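Imon Sync 3
Time alignment and pose cleanup for hand-held gripper recordings

Price: 300 per seat, per year

Sync takes wrist video, marker tracks and finger width and puts them on one clock. It does not make bad recordings good. If the marker was hidden for half the take, you get a gap, and Sync marks it as a gap. Version 2 smoothed over those and we regret it.

You will read elsewhere that pose cleanup is solved. On our own set of 1,312 takes from the Grustham room, 93 percent came through with no manual fix. The rest needed a person. Plan for that.

Reads Oshima and Parnero logs. Live preview is included, though we'd leave it off on a laptop.

Not included: planning, grasp scoring, anything with "autonomous" in the name.
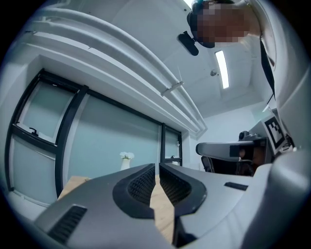
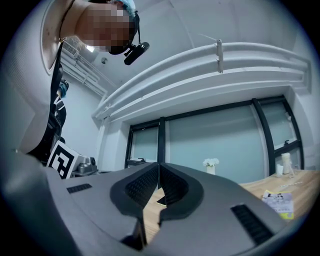 Gripper view with the fingers, a marker and the window table, both views from the same room.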